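Tamara Bratu
15 April 2024

A thread on the two-armed grocery packing kit from Lirngate, which I have had on trial long enough to form opinions. They didn't pay me. They did send a tote bag.

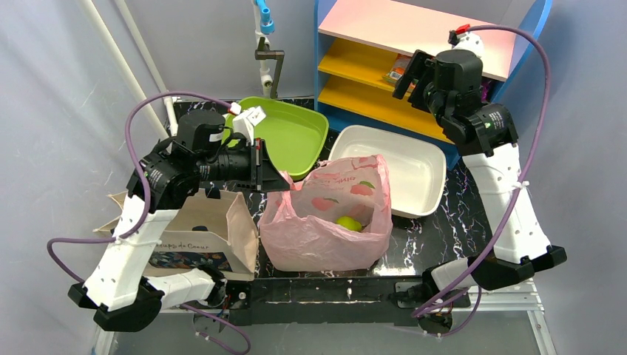
Lirngate sells this as a "bench-ready bimanual packing station." Bench-ready means you supply the bench. Also the wall, the outlet, the computer, and a friend with a longer torque wrench than yours.

What you get: two arms, two grippers, a sensor on each wrist, a rail to bolt everything to, and a binder. The binder is very good. I've worked places where the binder was the only thing that got finished, so I know a good one.

The pitch is small online grocers. The kind with one back room, a folding table and three people who all hate packing. Two arms, so one can hold the bag open while the other goes shopping. If you've ever tried to pack a thin plastic bag with one hand you already understand the business model.

Thin bags are what I wanted to test, so I skipped the demo boxes. Anyone can put a can in a box. My current pink one has peaches printed on it and the structural integrity of a sneeze. The left gripper takes a pinch of the rim and pulls up and out, and when that goes well it's a lovely thing to watch.

When it goes badly you get a very slow, very confident pinch of air. Then a pull. Then a pause, as if waiting for applause.

Setup. Lirngate's site says you'll be packing on day one. I was packing on day four. Day one was unboxing, day two was finding the bolts, and day three was a firmware update that announced it was done and then started again from zero.

The kit comes with 10 demonstration routines. Nine of them are variations on "pick up the block." The tenth is "wave." My niece has run the tenth more than I've run all the others combined.

To teach it a new job you drive the arms yourself and it learns from your runs. The manual suggests up to 369 of them for anything involving soft packaging. I'd like to tell you I stopped early. I have put the same fake fruit in the same bag so many times that I've started to have feelings about its personality.

Cables. I will be brief, for my own health. They're purple, they're thick, and they run down the outside of each arm in big loops, held on with zip ties. It works fine. It also looks like the arms are on an IV. At this price I'd like somebody to have had a meeting about it.

Grippers: good, better than I expected. Two narrow fingers, nice fine control at the tips, strong enough for a bag of snacks without making it a bag of crumbs. Round things are harder. Round things roll, and the fingers follow them across the bench like a dad chasing a beach ball.

A word on table choice, as the binder has no page for it. I picked a glossy black marble pattern. It looks expensive and it throws a glare right back up at the wrist sensors. Vira Fedoruk, who did my wiring and has never once said "I told you so" out loud, now just looks at the table when she comes in.

Buy matte. Put that in the binder.

Support gets a real compliment from me. I wrote in at midnight about the right arm drifting after a long session and had a useful answer before breakfast, with a calibration file attached and no survey at the end. The fix held. I was so surprised I wrote a thank-you note.

Less of a compliment: the subscription. The packing software is included for the first year and then you pay yearly to keep teaching it new jobs. It will keep doing the old ones for free. So if your shop plans never to sell a new product, congratulations, you've beaten the system.

Comparison shopping, for those who asked. Pravanard has a single-arm version that costs less and wants a rigid bin, so no floppy bags at all. Amoah rents a two-arm setup by the month, with a person who comes by to tune it. I tried that one in November and mostly liked the person.

Speed! Everyone asks about speed. It's slower than a teenager and faster than me after lunch. My log has 578 bags in it so far — I'm counting the ones where I had to reach in and straighten things, and I'm not going to tell you how many that was until I've made a chart that flatters me.

Noise is low. A bit of a whir, then a click at the elbow. I can take calls next to it. I do keep the emergency stop where my left hand can find it, and so should you, however polite your arms seem.

Who should buy it: somebody packing the same few dozen items every day who likes tinkering and has a matte table. Who shouldn't: somebody who needs it working by the weekend.

My score is four out of five for the hardware and 2 out of five for the website that said day one. I'm keeping it through the end of the trial. Tiveck is sending over a set of softer fingertips that are supposed to fit these grippers, so the fruit and I have more work to do. Questions in the replies, please, and no more about the niece. She's fine. She waves back.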